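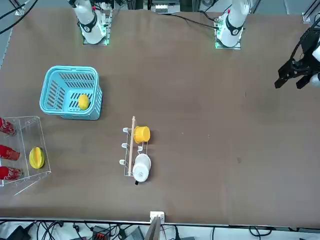
Vol. 14, No. 6

Allwood Readers' Fund Passes Its Goal With a Month to Spare

The phones at the Allwood Readers' Fund rang right through lunch on Sunday, and by 4 p.m. the fall appeal had gone past its goal of $3,000 a month. That money is pledged by 562 people who give every month, most of them $5 or so at a time. Last November the list had 2 names on it!

The fund buys books for children in Puramberg and Chambi and mails them straight to their homes. So far this year 783 packages have gone out, and the next batch is already on the shelf waiting for labels.

Tudor Onu, who runs the appeal, credits the switch to monthly giving. "People used to write us one check at the holidays and we'd spend it by March," he said. "Now I can order in June and know I can pay for it. That is a wonderful feeling."

The extra money will open a third mailing route, to Lakemis, where 40 families have already signed up – several of them on the strength of a single flyer at the laundromat. Spanish and Romanian titles are on the order list for the first time, too.

Donors can change or stop a monthly gift whenever they like by calling the office or sending back the card that comes with the newsletter. Year-end receipts go out in January.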